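Generic Medicines at Kunuscombe Pharmacy: Your Questions
Updated 2020-07-20 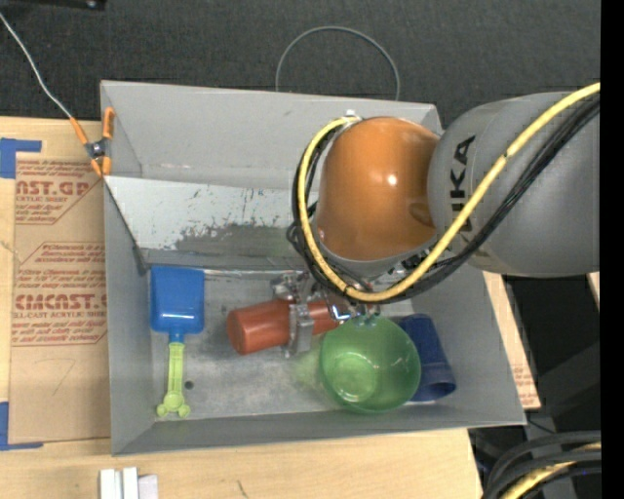
Is a generic the same medicine as the brand?
Yes! It has the same active ingredient, in the same strength, and you take it the same way. The color, shape and fillers can differ, so don't worry if a refill looks new to you.

Why does it cost so much less?
The first maker paid for years of research and trials. Once the patent runs out, other companies can make the drug too, and prices usually drop fast (we love making those phone calls).

Can I ask for the brand anyway?
Sure. Tell us when you drop off the prescription. Your plan may charge you more.

Do you fill 500-count bottles?
Only for a few long-term medicines. Call the Gerkcombe counter first and allow three days.

What if I have an allergy to a dye or filler?
Please tell us! Our pharmacist, Man-lok Wu, can go over the inactive ingredients with you and look for another maker.

How long do transfers take?
Up to five business days, often less. Bring your old bottle.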